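Walk-through, Marulanda building, second floor and basement. December round. Comments by E. Cuervo. Items marked OK I looked at myself. Items marked "told OK" are exactly that, and I don't count them as passed.

## Exits and stairs

- [x] **Exit signs lit.** OK on both floors.
- [ ] **Stair door closes and latches by itself.** Closes, doesn't latch. Last round's sheet says "adjusted." I would like to know by whom, with what. You can push it open with one finger.
- [x] **Handrails tight.** OK.
- [ ] **Hallway clear, 45 inches minimum.** Passes at the north end. Fails outside the supply closet, where the paper delivery sits on the floor. Yhon Ñahui says it's only there on delivery mornings. It was there at 4 in the afternoon.

## Extinguishers and alarms

- [x] **Gauges in the green.** OK.
- [ ] **Tags signed monthly.** All the tags are signed through this month in the same pen, same slant, same shade of blue. I can't prove they were filled out in one sitting. I'm leaving this one open until I see next month's.
- [ ] **Pull stations tested.** Told OK. Drultau did the test and left no report. Their invoice says "system functional." That's a bill, and I need device-by-device results.
- [x] **Smoke detector covers removed after painting.** OK, finally.

## Electrical

- [ ] **Panel has clear space in front.** A rolling coat rack was parked there again. Nelly Zapata moved it while I was writing this down, which was kind of her, but it stays a fail.
- [x] **Panel directory readable.** OK. Breaker 8 used to say "misc." and now says "break room, left wall." I tripped it and the left wall went dead, so I believe it.
- [ ] **No power strips plugged into power strips.** Found under the front desk. Also found last time under the front desk.
- [x] **Outlets near sinks trip on test button.** OK, and they reset.

The 200 amp service upgrade keeps getting mentioned as the cure for everything in this section. It won't move a coat rack and it won't unplug a strip. Please stop writing "pending upgrade" next to things that can be fixed before lunch.
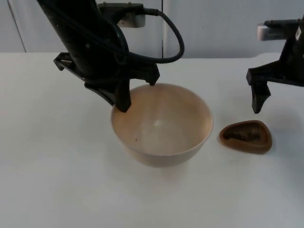
Eliécer Benavides asked whether the upgrade at least gets us out of the yearly heat scan on the panel. I doubt it. New lugs come loose too, and the insurer's form asks for the scan every year whatever the age of the equipment.

## Basement

- [ ] **Sump pump runs on float.** Told OK. Nobody would lift the lid for me, and the key to the pit cover is on Maribel Yupanqui's ring. She was out.
- [x] **Boiler room door labeled.** OK.
- [ ] **No storage in boiler room.** Folding chairs and a box of holiday lights. I was told these are "temporary." The box has dust on it.
- [ ] **Backflow preventer tag current.** Tag is there, the date has rubbed off. Collness says it was tested on their last visit. Get it in writing.

## First aid and spills

- [x] **Kit stocked.** OK, though the burn gel is the cheap kind and I question whether anyone could tear the packet open with a burned hand.
- [x] **Eyewash flushes clear.** OK after a long minute of brown water. Whoever signed the weekly flush log should run it longer.
- [ ] **Wet floor signs available.** One sign, broken hinge. The Adness catalog has them if purchasing needs a source.

## Carried over

1. Stair door latch. Third round in a row.
2. Drultau test report.
3. Strips under the front desk.
4. Pit cover key. Put a second one in the lockbox.

I'll be back in January to check these four before anything else. Please don't send me photos of a closed door as evidence that it latches.

E.C.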